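Garnley site replaces break room tabletops, sets wipe-down routine

March 27, 2020

Hutari has finished refitting the shared tables at its Garnley site, ending a project that began in November. The work covered 16 tables in the break room, the two meeting rooms and the sample area on the ground floor. All of the old dark tops have been taken out. The replacements are a pale gray, chosen so that spills and crumbs can be seen and dealt with at the end of each shift.

The tops were cut and edged by Trumus, which also supplied the brackets. Each top sits on the existing steel legs. The legs were checked for level before fitting, and five were found to be out by more than the allowed amount and were shimmed. No new floor fixings were needed. The tables can still be moved by two people.

Fitting was done in stages to keep at least half of the break room open. The meeting rooms were closed for one working day each. The sample area was left until last, as its tables are in use from early morning and had to be cleared onto carts the evening before.

The old tops had been in place since the building opened. Most had lifted along the front edge, and several had rings and heat marks that no longer came out with cleaning. A repair was priced in the fall, but the filler needed a full day to set and would have left the color uneven. Replacement cost $3000 more than the repair and was approved on the basis of expected service life.

The site has also issued a one-page care sheet, posted inside the supply cabinet door in each room. The main points are as follows.

Wipe the surface with a damp cloth and a drop of dish soap. Dry it with a second cloth. Streaks come mostly from soap left to dry on the matte finish, and a plain water wipe will usually lift them. Do not use scouring pads or powder cleaners, which leave shiny patches that cannot be removed. Pots and kettles go on a mat. Ink should be treated with rubbing alcohol on a cotton pad and rinsed within 30 seconds.

Light smudging is to be expected on this finish and is not counted as damage. Tops that have been in use the longest already show some change in tone from one area to the next. Trumus has advised the site that this evens out with regular cleaning, and that wax and polish should be kept off the surface altogether.

A few smaller changes were made at the same time. The paper napkin boxes have been moved from the tables to the counter, along with the sugar and the stirrers. The intent is to leave as little as possible on the tops so that they can be wiped in one pass. One item per table is allowed to stay out. Most of the tables now have a metal cup on them, and the cups are to be lifted and wiped underneath each time.

What goes in the cups is left to the people who use the room. Wrapped items only are permitted. Loose nuts, crackers and anything with a sticky coating are to be kept in the cabinet. Refills are stored on the second shelf, in the bin marked Muli, the name used on site for the break supplies account.

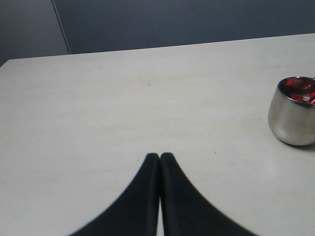

A stainless steel cup of shiny red items, apparently wrapped candies, on a light gray tabletop.

The cups are washed by hand at the end of the week and dried before they are refilled. A cup that has been dented at the rim should be taken out of use and handed in at the front desk.

Damage to a tabletop should be reported on the usual form, giving the room and the table number. The number is on a small plate under the short side nearest the door. Chips along the back edge can be filled on site. Anything deeper, or any lifting at a corner, will be passed to Trumus, which holds two spare tops cut to the Garnley size.

The old tops have been stacked in the loading bay. Those that are still flat will be reused as shelving in the basement store, and the rest will leave with the next mixed waste pickup. Staff who would like one for home use can put their name on the list at the front desk.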